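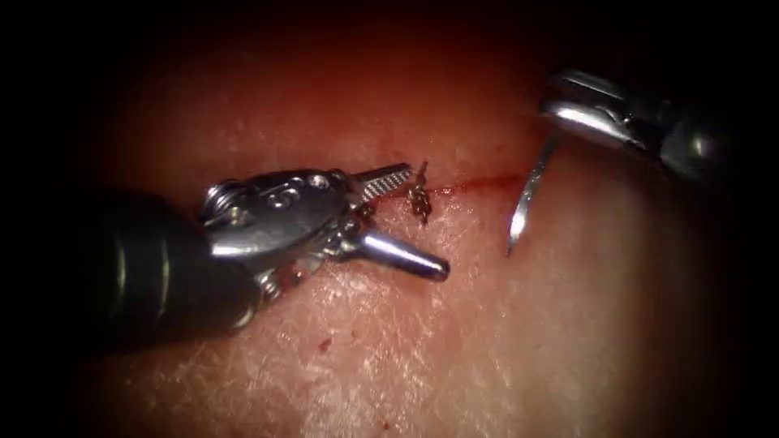 Closing a short incision with interrupted sutures: bench procedure

This page covers the closure of a short, straight incision in practice tissue with simple interrupted stitches. It assumes you can already load a needle and tie a square knot. Continuous closure is on a separate page.

Materials

Practice tissue, skin side up, pinned at the corners
Braided suture, 3-0 or 4-0, on a curved needle
Needle driver
Tissue forceps
Scissors
Ruler, marked in millimeters
Fine skin marker

Preparing the tissue

Let refrigerated tissue stand for 30 minutes before starting. Blot the surface with gauze. Do not rub it, as this lifts the top layer and makes the wound edges hard to see.

Make one straight cut 34 mm long. Hold the blade perpendicular to the surface for the full length of the cut. A slanted blade leaves one edge thinner than the other, and the two will not sit level when closed.

Mark entry points 5 mm back from the edge on one side and exit points opposite them on the other. Space the pairs 5 mm apart. Practice without the marks once your spacing is consistent.

Placing the stitch

1. Grip the needle two thirds of the way back from the point. Closer to the swage, it bends.

2. Lift the near edge slightly with the forceps. Hold the deeper tissue where possible and keep the tips off the surface layer.

3. Enter at 90 degrees and follow the curve of the needle by turning the wrist. Do not push in a straight line.

4. Bring the point out in the middle of the wound. Release, regrip and pull the needle clear.

5. Enter the far edge at the same depth and come out at the mark.

6. Draw the thread through until 30 mm of tail remains.

Tying

Lay the first throw as a double (surgeon's) throw and bring it down flat. Tighten until the edges touch, then stop. If the tissue bunches or the surface puckers between the bites, the throw is too tight and should be eased before the second goes on.

Add two single throws, reversing direction each time. Pull the ends in opposite directions, level with the tissue. Move the knot to one side of the wound line and cut both ends to 5 mm.

Order of stitches

Put the first stitch at the midpoint, then halve each remaining section. Working from one end tends to push slack along the wound and leaves a fold at the far end.

Common faults

Edges rolled inward: the bite is too shallow, or entry was not perpendicular.

One edge higher: the bites are at different depths. Remove the stitch and replace it.

Gap between stitches: spacing is too wide. Add a stitch without retying the neighbors.

Knot slips: the throws were laid in the same direction, giving a granny knot.

Frayed thread: it was gripped with the driver jaws along its working length. Handle it by the tail.

Procedure notes by Jihad Darwish. Revised in January to correct the tail length in step 6.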